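Speaker notes: Cutting the linen bill at a small inn

Slide 1. Open with the cost. Hodness spent 2,201 dollars on replacement towels last year. Ask who in the room tracks theirs.

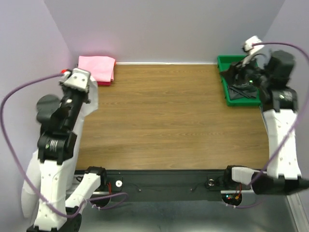
Folded pink, with a crumpled black cloth in the green tray.

Slide 2. Stains. Most losses were makeup on face towels. Dark cloths in the bathrooms saved us 767 dollars — pause here.
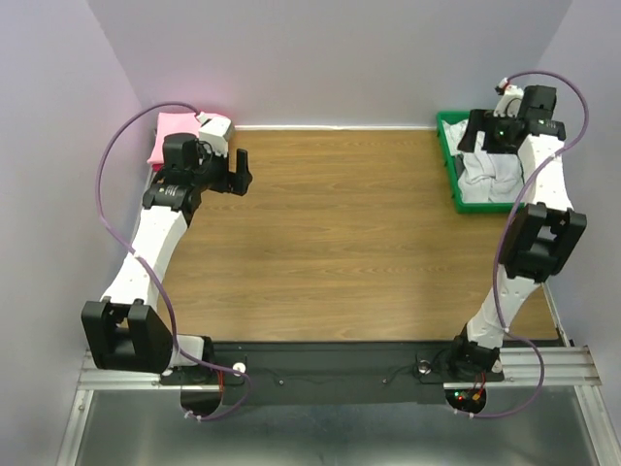

Sorting comes before washing. Paiva sorts by color at the room door, 9 rooms per cart. Whites get their own bin, like the green one with the white cloths in it, and go to the hot wash. Take questions.

Last updated: March

Comments
"Does the dark cloth trick work with bleach?"
"We went to 23 sets per floor and still run short."

Contact | Copyright Hodness Inn | Back to top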